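Storage Boxes, Tubs and Bins: Getting the Odds and Ends Under Control

I have a confession to make before we begin. For the best part of six years there was a drawer in my kitchen that wouldn't open more than a hand's width, and I simply worked around it. If I wanted the string I went in with two fingers and hoped. It was a potato masher that had wedged itself upright, as it happened, and when I finally got it free (with a butter knife and some language) I sat down on the floor with the whole lot in my lap and thought, right, enough.

So this page is all about boxes, and what to put in them, and where to put them afterwards. Several of you have written in asking, and Rania Sleiman sent me such a lovely long letter about her under-stairs cupboard that I've pinched two of her ideas and given her the credit further down.

Start with the tipping out

Lay an old sheet on the floor and empty one place onto it. One drawer, or one shelf, and please don't be tempted to do the whole kitchen in an afternoon! I set the oven timer for 60 minutes and whatever is still on the sheet when it goes off gets put back, tidy or not, and I have a cup of tea. You can always do another hour tomorrow.

Wash anything that needs it while it's out. Plastic tubs that smell of old onions come up nicely with a paste of bicarbonate of soda and a little warm water, left on overnight and rinsed well in the morning. Leave the lids off until they're bone dry or you'll be back where you started.

Choosing the box

Shallow beats deep nearly every time. In a deep box you only ever use the top layer, and the rest may as well be at the bottom of the sea. I like straight sides too, as sloping ones waste a surprising amount of shelf, and I measure the shelf before I go shopping, having once come home with four handsome crates that stuck out just far enough to stop the door closing. They live in the shed now and hold flowerpots.

Open tops are best for things you reach for daily. Save the lids for Christmas lights, picnic things and anything that sulks in the dust.

If a box slides about on a painted shelf, cut a piece of that rubbery drawer liner to sit underneath. And if a wooden drawer is sticking, rub a candle end along the runners and work it in and out a few times. My grandmother did this every January, whether the drawers needed it or not.

Rania's two good ideas

The first is the "visitor box", a plain bin by the back door where anything found in the wrong room goes until evening. Everyone in the house collects their own bits before bed, or that's the theory. The second is to write what belongs in a box on masking tape and stick it on the shelf edge, so that you can see what's missing when the box has wandered off. 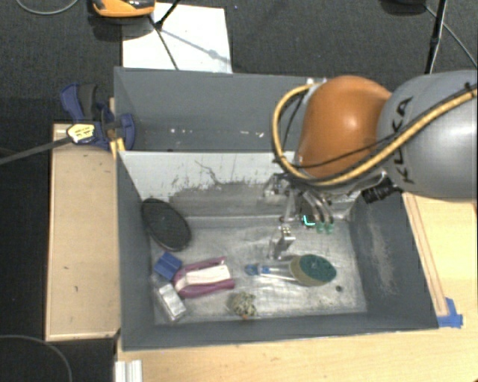
By Graciela Cabral | Home & Workshop Tips | Jul 27, 2025

Mixed bins

Now, I do allow myself one bin of household bits that don't belong anywhere else, and I think you should have one too. It needs to stay small. Mine gets a going-over when I change the beds, and anything I can't put a name to goes on the windowsill for a week in case somebody claims it.

Keep sharp things out of it, please, and batteries as well. Loose batteries want a little tub of their own, with a bit of tape over the ends. Glue tubes go in a jam jar, standing on their caps, and then you'll see straight away if one has started to leak.

For sticky label marks, a dab of cooking oil left on for ten minutes will loosen most of them, then wash with hot soapy water and dry with an old tea towel.

Next time I'll be looking at airing cupboards, so do send me your tips for keeping pillowcases with their sheets.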